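Clubs > Hostton Wanderers > Meetings > Minutes

Minutes of the players' and supporters' meeting, 22 October 2021

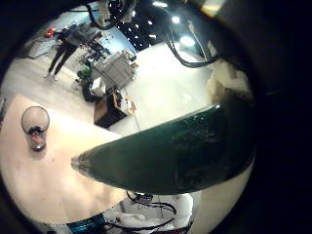 Taken by me, Murray Dunstan, because I was nearest the biro. I've written it up the way I talk, so anyone who wants it in proper minute language can have the biro next time.

Print this page | E-mail this page

Present: Florencio Montoya (manager, chairing), Zeeshan Dogar (captain), Ehsan Pirzada (fixtures), Chalerm Inthanon (goalkeepers), me, and a decent turnout of players and parents. Apologies from the Galluda twins' mum, who was on lates.

Last minutes

Agreed, once I'd corrected the score in the Valtonen Cup game. I had us losing by two and it was three. Sorry, Chalerm, I was trying to be kind.

Where we are in the league

Florencio went through the season so far. We're a mid-table side playing like a relegation side away from home, and he didn't dress it up. He thinks we drop far too deep once we've scored, and I have to say I agree with him, I've stood on that touchline at Parer Lane shouting myself hoarse for the back four to push up. Zeeshan said it's hard to push up when your legs have gone, which got a bit of a cheer from the over-thirties.

There was a long chat about whether to go to a back three. Florencio wants to try it in the next friendly and see. Ehsan asked who'd play on the left of it, seeing as we've got one left-footer in the whole squad and he's up front. No answer to that yet. Florencio to think about it and ring round.

Goalkeepers

Chalerm would like an extra half hour with the keepers before the main session. He's not happy with how we're dealing with corners (nor was I, watching the last one through my fingers!) and wants two big lads to come early and get in the way on purpose. Zeeshan put his name down straight off. Agreed.

Money

We've got £475 in the kitty after paying for the referees. Ehsan wants new nets, I want a second set of away shirts that don't go see-through in the rain. We went back and forth on this for longer than I'd care to admit. Nets won it on a show of hands. I've asked for the shirts to go on the list for June, when the subs come in.

Subs: there are still people who haven't paid. I'm not putting names in here but you know who you are, and so does Ehsan, he's got them on his phone.

Fixtures

The Galluda Park away game has been moved back because their pitch is under water again. Ehsan will text the new date as soon as he has it, please don't all ring him. The bus for the Parer game leaves from the Hostton Road lay-by, same as before, and it won't wait for people in the chip shop queue.

Penalties

Zeeshan has missed his last two and offered to stand down from taking them. Florencio told him to keep the ball and hit it harder. Somebody at the back shouted that Chalerm should have a go and he said he'd be glad to, so he's now second in line. Minuted at his own request.

Any other business

Number 62 training bib is missing. No idea why we have a 62 in the first place, but it's gone, so have a look in your boots of your cars.

One of the parents asked about lifts for the under-sixteens who've moved up to train with us. I said I can take three in mine from the Valtonen estate, and Florencio can do the Parer side. Ring me the night before if you want picking up.

Meeting closed when the tea ran out. Next one after the Galluda game, date to follow.

M. Dunstan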